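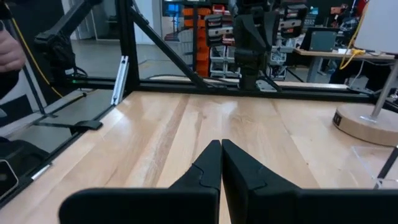
Roya Vahidi wrote to ask whether a butcher-block top with a glossy finish can be recoated without taking it back to bare wood. It can, provided the old film is still bonded. The procedure below covers cleaning, testing, scuffing and recoating a blond strip-laminated work surface that already carries a clear film finish. It does not cover oiled tops, which are handled differently.

Home Guides Surfaces Benches Tools Contact

Check the existing finish

Put a few drops of water on the surface and leave them for 50 minutes. If the wood under the drops darkens, the film is broken at that point and the area needs spot repair first. Dark streaks that run with the strips and do not change when wet are grain and can be ignored. Dark marks that cross several strips are usually stains.

Next, press a piece of strong tape onto the finish in an area that gets daily use, rub it down, and pull it off sharply. If flakes of finish come up with the tape, stop. A new coat over a loose one will peel, and the top must be stripped.

Clear and mask

Remove everything that is not bolted down. Where rails or posts are fixed along an edge, mask them at the joint with the top and press the tape into the corner with a plastic card. Clamps should come off if they can be refitted in the same position. Mark their position on tape, not on the wood.

Clean

1. Vacuum the surface and the joints along the rails.
2. Wipe with a cloth dampened with warm water and a small amount of dish soap. Work along the strips.
3. Wipe again with clean water and dry immediately with a towel.
4. Lift adhesive residue with a plastic scraper, then mineral spirits on a rag. Lay used rags flat outdoors to dry.
5. Leave the top overnight.

Marker lines often survive soap. Rub them with a little isopropyl alcohol on a cotton pad, testing on a hidden edge first. Some finishes soften under alcohol.

Scuff

Sand by hand with 220 grit on a cork block, with the strips, using light pressure. The aim is an even dull surface. Any spot that stays shiny is low and should be worked with a folded piece of paper. Do not use an orbital sander on an old film coat, as it cuts through at the edges before the middle is dull. Vacuum, then wipe with a barely damp lint-free cloth.

Recoat

Apply 2 thin coats of water-based polyurethane. The bench top at Milport was done with Gatard clear gloss, applied with a synthetic brush. Load the brush lightly, start at the far edge and draw each pass the full length of the top. Keep a wet edge and do not go back over a pass once it starts to set.

Follow the drying time on the can between coats. Scuff lightly with 320 grit before the second coat and remove all dust.

Pull the masking tape while the last coat is still soft, at a low angle away from the wood.

Return to use

Keep clamps and heavy items off the top until the finish has fully cured according to the can. When clamps go back on, put a cork or felt pad under each jaw.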